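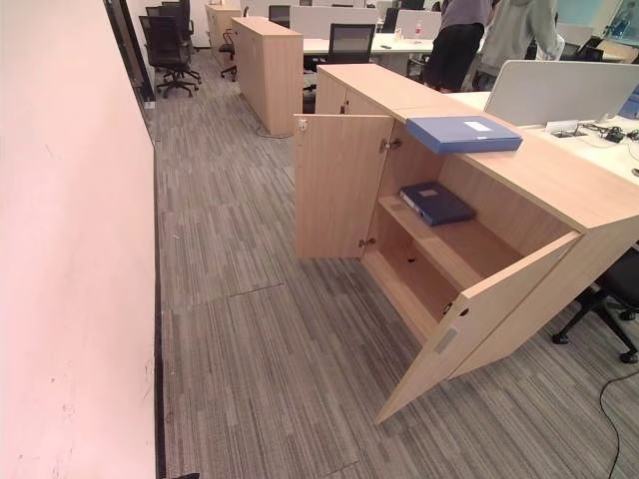 Figure 4.1. Head camera view, cabinet task, office site. Both doors open, binder on the shelf, box file on the cabinet top.

4. Collecting demonstrations for the cabinet task

These notes go with the fourth lecture and the Penrose lab session. Read section 4.3 before the lab. The policy architecture is covered next week and is not needed here.

4.1 Task definition

An episode consists of four phases: approach the cabinet, open both doors, transfer one file between the shelf and the cabinet top, close both doors. The direction of transfer is set by the instruction given at the start of the episode. The state in Figure 4.1 is ambiguous on its own. A single image with the doors open is consistent with a transfer still to come or with one already finished, and the policy has to resolve this from the instruction and from recent history. Label phases from the full sequence, never from isolated images.

4.2 What the head view does and does not give

The head camera covers the cabinet interior and the floor in front of it. It also picks up a good deal that is irrelevant to the task: chairs, cables, other desks, people standing nearby. We do not mask any of this. A policy trained on tidied images tends to latch onto the tidiness, and its performance drops at the next site.

Three points deserve attention in this view.

(a) Door pose. With the right door swung towards the camera, its bottom corner sits low in the image over the carpet. Small changes in head pitch can remove it. Keep it in view throughout the closing phase.

(b) Overhang. The box file in Figure 4.1 projects slightly past the edge of the cabinet top. Placements of this kind are kept in the set and tagged "overhang". They are useful negative examples for the placement scorer.

(c) Similar colours. The binder is navy and the box file a lighter blue. Instructions must name the object by type and location ("the binder on the shelf"), as colour alone is a weak cue under changing light.

4.3 Collection procedure

Work in pairs, one operator and one annotator. Swap after each block.

1. Set the start state from the Jurov sheet. Do not improvise.
2. Read the instruction aloud, then start recording.
3. Perform the task at normal speed. If you fumble, recover and carry on - recoveries are wanted.
4. Stop recording only when both doors are shut.
5. Annotator enters the outcome, the phase boundaries and any tags before the next episode begins.

Discard an episode only for a dropped stream or a wrong start state. A failed transfer is not grounds for discarding; label it as failed.

4.4 State of the dataset

The Pillbridge set holds 2887 episodes as of March. Of these, 58 carry the overhang tag, too few to train the scorer without resampling. Lab groups should therefore organise their blocks so that at least 2 episodes in each end with a deliberate overhang.

Splits are made by site and not by episode. Neighbouring episodes share furniture, lighting and often the position of every chair, so a random split leaks badly and the validation figure becomes meaningless. The Tristine site is held out entirely.

4.5 Exercises

Write an instruction for each transfer direction that stays unambiguous if a second binder is added to the shelf.

Propose a rule for marking the boundary between opening and transfer when one hand is still on a door. Test it on 2 episodes of your own and report where it fails.

Questions on the annotation tool go to Hoi-yan Siu. Lab bookings are with Yung-ching Man.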